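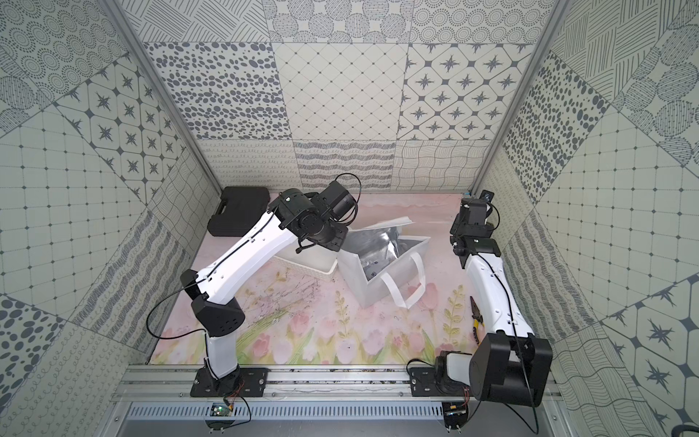

Maletín negro, cesta blanca, bolsa y alicates de mango amarillo.

3. Montaje del riego por goteo Zutier 571 en balcón o terraza

Si vienes del capítulo anterior ya tienes decidido dónde va cada maceta, así que ahora toca lo divertido (a mí me lo parece, vaya). La primera vez tardé una tarde entera y acabé empapado; la segunda, un rato después de comer. Casi todo lo que cuento aquí lo aprendí en ese intermedio, y un par de trucos se los debo a Pascal Janssen, que tiene la terraza de enfrente y muchísimas más tomateras que yo.

3.1 Antes de empezar

Saca todo de la caja y extiéndelo en el suelo: el programador, el reductor de presión, el rollo de tubo principal, el microtubo, los goteros y la bolsita de conexiones. A mano conviene tener unas tijeras de podar limpias, unos alicates, un termo o un cazo con agua caliente y un trapo viejo.

Nota: el programador lleva pilas que no vienen incluidas. Ponlas ya, que luego, con el aparato enroscado al grifo y la tapa mirando a la pared, es un suplicio.

3.2 Conexión al grifo

1. Cierra el grifo del todo y quita cualquier adaptador que tuviera puesto.
2. Comprueba que la junta de goma está asentada dentro de la rosca del programador. Si la ves torcida, sácala y vuelve a colocarla.
3. Enrosca el programador a mano. Nada de llaves ni de alicates: la rosca es de plástico y se pasa con una facilidad tremenda.
4. Enrosca el reductor debajo, con la flecha apuntando hacia abajo.
5. Abre el grifo poco a poco y mira la unión. Si gotea, cierra, afloja media vuelta y aprieta otra vez.

Precaución: no montes nunca el programador tumbado. El agua se queda en la carcasa y el contacto de las pilas se oxida. El mío duró un verano así.

3.3 Tubo principal

1. Deja el rollo un rato al sol. Recién sacado de la caja es terco como él solo y quiere volver a enroscarse.
2. Preséntalo por detrás de las macetas, sin cortar todavía, y déjalo algo flojo en las esquinas.
3. Corta recto. Un corte en diagonal parece que encaja, pero acaba perdiendo agua.
4. Mete la punta del tubo en el agua caliente unos segundos, sécala con el trapo y empújala en el conector hasta el tope.
5. En las esquinas usa siempre los codos. Doblar el tubo a pelo lo estrangula, y las macetas del final se quedan secas.
6. Cierra el extremo con el tapón, referencia 918 en la bolsita (hay otro casi idéntico que es para el microtubo, ¡no los confundas!).

3.4 Microtubo y goteros

1. Haz el agujero con el punzón, perpendicular al tubo y de un solo golpe. Si lo mueves en círculos, el agujero queda ovalado.
2. Inserta la conexión pequeña y tira un poco de ella para ver si aguanta.
3. Corta el microtubo a la medida de cada maceta. Yo procuro no pasar de 130 cm por ramal; con más, el gotero empieza a ir perezoso.
4. Pon el gotero en la punta y clava la piqueta a medio camino entre el tallo y el borde.
5. En jardineras largas pon 2 goteros, uno en cada tercio.

Nota: ¿te has equivocado de sitio con el punzón? Tranquilo, para eso están los taponcitos ciegos. Los alicates ayudan a sujetarlos, apretando flojito para no marcar el plástico.

3.5 Primera prueba

1. Quita el tapón final y deja correr el agua hasta que salga limpia. Siempre quedan virutas de los agujeros.
2. Vuelve a poner el tapón y activa el riego manual.
3. Recorre la línea con calma y mira gotero por gotero. Si alguno no echa nada, desmóntalo y sóplalo.
4. Programa el riego. Yo lo tengo a las siete de la mañana, y en agosto añado otro turno corto al anochecer.

Precaución: no te vayas de vacaciones el mismo día del montaje. Hendrik Mofokeng lo instaló un viernes por la mañana, salió de viaje por la tarde y se le soltó un codo. Déjalo funcionando unos días contigo en casa y revisa el plato de cada maceta después del riego.

Si el programador parpadea en rojo o no abre la válvula, pasa al apartado 4, donde cuento cómo reiniciarlo sin perder los horarios.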